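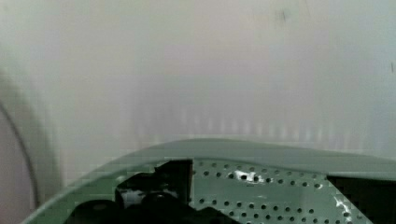
Pale surface, very close up, with one dark speck near the top.

How to clean a white tabletop without buying anything special

Last updated 14/02/2023

Every second cleaning site will sell you a white surface spray. I've tried more of them than I care to admit, and I remain unconvinced that any of them beats dishwashing liquid. Most of the work is done by water, a decent cloth and waiting a bit longer than you want to. If you own a white table and it has gone dull, try the method below before you spend anything.

It suits melamine, laminate and painted tops in good condition. It doesn't suit marble, oiled timber or anything waxed. If you don't know what your table is made of, look underneath for a label, or ask the shop. The woman at Pramanik in Drumthorpe told me mine was "sealed", then couldn't tell me with what, so don't expect too much.

What you need

Warm water
Dishwashing liquid, the plain sort
2 soft cloths, one for washing and one for drying
Bicarb soda
An old toothbrush for the edges

Step one: clear it and wipe it dry

Take everything off. Go over the top with a dry cloth first to pick up crumbs and grit. People skip this and then push the grit around with a wet sponge, and that's where a lot of those fine scratches come from. The ones you only notice when the light is low.

Step two: wash

Put a small squirt of dishwashing liquid in a bowl of warm water. More soap doesn't mean a cleaner table. It means a film, and the film grabs dust, and a week later you're back reading pages like mine. Wring the cloth out until it stops dripping. Work from one end to the other and rinse the cloth when it looks grey.

Step three: rinse and dry

Change the water and go over the whole thing again with no soap. Then dry it. Air drying leaves streaks on white, whatever it says on the bottle of "streak-free" cleaner.

Step four: deal with what's left

Now look at the marks that survived. Mix bicarb with enough water to make a paste, dab it on the mark and leave it for 15 minutes. Wipe it off gently in small circles. Tea, curry and tomato sauce will often fade a fair bit. Turmeric may not. I've read that sunlight takes turmeric out of anything, and perhaps it does, but I'm not dragging a dining table onto the lawn to find out.

Texta and pen are a different problem. A little rubbing alcohol on a cotton bud will shift some inks, though it can also dull a painted finish. Test it on the underside and come back in an hour. 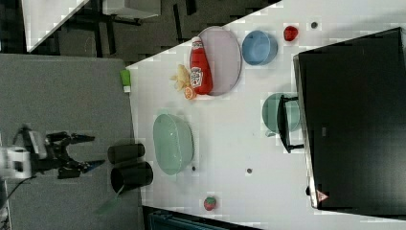

Jamila Thambiah wrote to tell me I'm too hard on the sprays, and that a bottle of Zikumitz got a ring of old coffee off her Vadness table when bicarb had done nothing at all. Fair enough. I'd still want to know how long she left the paste on, and whether the ring would have gone with a second try. She says two tries. I've bought a bottle of Zikumitz and used it on my own table since, and I couldn't pick the half I'd sprayed from the half I'd washed with soap.

What I'd leave alone

Melamine foam, the white "magic" block, is a very fine abrasive. It works, in the way that sandpaper works. Use it once on a stubborn scuff if you must, but a shiny top will end up with a flat patch where you rubbed.

Bleach is no better. It can yellow some finishes, and you'll have to eat dinner next to the smell.

Vinegar and bicarb together look impressive for a few seconds. Once the fizzing stops you have something close to salty water. Use one or the other – I'd pick the bicarb.
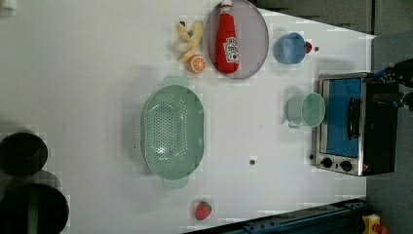 White tabletop from above, with a soft toy ketchup bottle on a plate and a toy banana beside it.

Keeping it that way

Wipe up sauce and tea when they land and you'll rarely need the paste. Put something under pots. A cork mat is fine, and so is a folded tea towel for anything that isn't straight off the stove.

I do the full wash in March and again whenever the table starts to annoy me. Some sites say weekly. I doubt the people who write that are doing it. If the top still looks grey after two washes, the finish is probably worn, and you can either repaint it or buy a tablecloth.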